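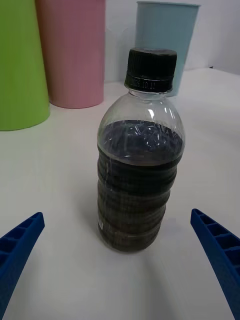
A dark drink in a clear bottle, with a black screw cap.

The small bottlers holding on

The bottling line at Cludar starts at six in the morning and is finished by noon. In October, when demand drops, it runs on alternate mornings. The firm makes dark malt drinks and a ginger one in a former dairy on the edge of Fendosden, and sells nearly all of them within an hour's drive.

Firms like this used to be common. Most market towns had a mineral water works, often attached to a brewery or a chemist's shop, and each had its own recipes and its own delivery round. Glass was heavy and it broke, so drinks did not travel far. Bottles went back to the works to be washed and filled again, and children earned pocket money by collecting them.

Lighter packaging changed the sums. Once a lorry could carry far more drink for the same weight of container, a large plant could supply half the country from one site. The town works closed one after another, and many of the buildings became car showrooms or flats. In Fendosden the old works behind the station is now a carpet shop, though the name is still painted on the side wall.

Cludar is a newer business. It began with a stall at the Saturday-style street market in Cova, the next town along the valley, selling a malt drink brewed in batches of 220 litres. The recipe has roasted barley, dark sugar, a little liquorice root and lemon peel. It is boiled, strained, cooled overnight and carbonated the next day. The batches are now 1000 litres, but the method is the same and the boiling still takes most of a shift.

Cafés were the first regular customers. El-Sayed, a family grocer with a shop in each town, came next and asked for a larger bottle that people could take home. That meant a second size of label, a change to the filling heads and a new supplier for caps. It took the firm most of a winter to sort out, and the first delivery had labels that peeled in the fridge.

Caps cause more trouble than people expect. If they are too loose the drink goes flat on the shelf, and if they are too tight older customers cannot open them. Every morning a few bottles are taken off the line and the force needed to turn the cap is measured with a gauge. The readings go into a book by the door. Date codes are checked at the same time, as a smudged date means the shop will send the case back.

Sugar is the other daily worry. The malt drink was sweeter when it started, and it has been cut back twice. The second cut brought almost 100 complaints, many of them on the backs of till receipts handed in at El-Sayed. The recipe stayed as it was and sales recovered by the summer.

There are no plans for a bigger site. The dairy has room for one more tank, and the van can do both towns and the villages between them in a day. A wholesaler offered to take 500 cases a month last year, but wanted a price that would not have covered the barley. The firm said no and put the money it had saved for expansion into a new boiler.

The ginger drink goes back into production in November. Until then the shop at the front of the dairy opens in the mornings only, and regulars are asked to bring their crates back.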